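Vurside Dedicated Server — Setup Guide
Section 5: Season Rollover and Crossplay

Applies to the season build dated 20/02/2022 and anything after it. Older builds, see the legacy page. Don't mix them.

Before you start

You need: admin login, the season key from your Vurside account page, a full backup. Yes a full one. World save, player profiles, mod list.

Kick everyone first. Players logged in during a rollover keep the old inventory table and you'll be fixing it by hand all evening.

5.1 Stop the server and back up

1. In the console type: save all
2. Wait for "World written". On big maps this takes a while, let it.
3. Type: stop
4. Copy the whole Worlds folder somewhere else. A different drive if you have one.
5. Open the copy and check the file sizes. Zero bytes means do it again.

CAUTION: Never copy the folder while the server is running. You get a half-written save and it won't load.
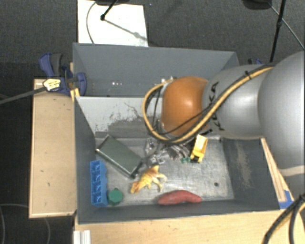 Gripper, bin and small yellow toy vehicle.

5.2 Install the season build

1. Download the server package from your account page. Unzip over the old install.
2. Say yes to overwrite, EXCEPT server.cfg and bans.txt. Keep yours.
3. Open server.cfg. Find the line season_id and change it to 5.
4. Paste the season key on the line below. No quotes, no spaces at the end.
5. Start the server. First boot rebuilds the map tiles.

Note: first boot on the Drevik map is slow. The console looks frozen at 70 percent. Leave it alone — it picks up again.

Note: if you get "key mismatch" you pasted the client key. The server key is on the second tab. Everybody does this once.

5.3 Player slots and crossplay

Default is 32 slots. You can go higher but the new weather system eats memory, so test before you advertise it.

1. Set max_players in server.cfg.
2. Set crossplay to on or off. Nothing else works, "true" gets ignored.
3. Console players need voice relay. Set voice_relay to 2 for regional.
4. Restart. Changes to these lines are not picked up live.

CAUTION: Turning crossplay off later removes console players from clans on that server. Their gear stays, the clan rank doesn't. There is no undo, only the backup.

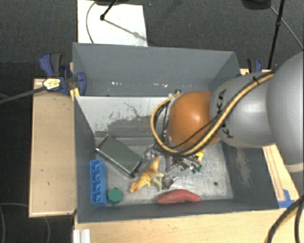

Mods come next, and they go back in one at a time. Don't drop the whole folder in.

5.4 Mods and the Flallia expansion

1. Start with no mods. Join, walk around, leave.
2. Add the Flallia files if you own the expansion. Restart.
3. Add map mods, then item mods, then cosmetic ones. Restart after each group.
4. If it crashes, the last group is your problem. Take it out and check the mod author's page for a season update.

Known conflicts: the old harbor map by Britta Hamann needs her newer version, the November one will load but the docks have no colision. Settimio Russo's trader pack works fine. Stamatopoulos weapon skins show up pink untill each player clears their client cache.

5.5 Open up to players

1. Join with a non-admin account. Check inventory, clan tag, spawn point.
2. Have one console player join, if crossplay is on.
3. Type: announce season
4. Set password to blank and restart one last time.

Keep the backup until your players have been on for over a week. Quest progress bugs tend to show up late.

Still stuck? Post the full log in the server owners forum, not a screenshot of the last line. Homa Esfahani and Ada Greco answer most of the rollover threads.

Next: Section 6, Scheduled Restarts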